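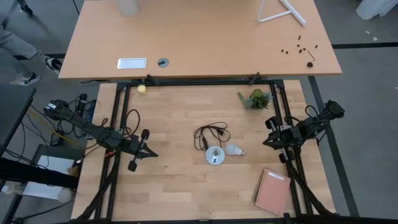 Action chunking is the practice of having a policy predict a short sequence of future joint targets at each inference step, in place of a single target. These notes cover how the chunk length was chosen in the Skinetti study and what the choice did to two-arm assembly. The task is lamp assembly: thread a light bulb into a socket that starts face-up on the table. One arm has to hold the socket while the other turns the bulb, and both grippers are parallel two-finger types, so a full turn must be split into several grasp, rotate and release cycles. The coiled black cord in the middle of the worktable, the notebook and the small potted plant count as distractors for the vision encoder. Each arm carries its own camera, and the policy takes those two views together with the head view.

1. Setup

The training set has 261 teleoperated demonstrations. Start poses of the bulb and socket were drawn from a grid and then shifted by hand. The policy is a transformer encoder-decoder trained by behavior cloning with an L1 loss on joint positions. Gripper opening is treated as one more joint per arm. No force signal is used as input.

Two data sources were kept separate: Venis, where all operators had prior practice, and Beltis, where they had none. Beltis episodes are longer and contain more pauses. This matters in section 3.

2. Chunk length and compounding error

Let k be the number of steps in a chunk. With k = 1 the policy is queried at every step, and each small error moves the arm slightly off the states seen in training. The next prediction is then made from a less familiar state. With larger k there are fewer decision points per episode, so fewer chances for the error to build up. The cost is slower reaction: inside a chunk the policy is open loop.

For this task the two effects meet at the first thread contact. Before contact, long chunks give smoother approach paths. After contact, a tilted bulb has to be corrected quickly, and a long chunk keeps turning.

The study tested k = 11 and k = 70. The short setting recovered better from cross-threading but often stalled between regrasps. The long setting rarely stalled and failed mostly by jamming.

3. Why pauses cause stalls

A demonstrator who stops to think produces many frames with nearly the same image and nearly the same joint target. A single-step policy learns that the right response to such a frame is to stay put. At run time it reaches the pause and does not leave it. A chunk that spans the whole pause includes the motion that follows it. Training on Beltis data alone made the effect much stronger at k = 11 and left k = 70 almost unchanged.

4. Temporal ensembling

Overlapping chunks can be averaged. At time t, every earlier chunk that covers t supplies a prediction, and these are combined with weights w_i = exp(-m i), where i = 0 is the oldest prediction. A small m brings new observations in faster. Ensembling removed visible jerk at chunk borders but blurred the gripper release, so the Montecinos variant averages the arm joints only and takes the gripper value from the newest chunk.

Problems

1. Show that with m = 0 the ensemble is a plain mean, and state its delay for a constant-velocity target when all predictions in a chunk equal the target at query time.

2. Propose a rule that switches k at first contact using only camera and joint inputs. State what it does when contact is detected too early.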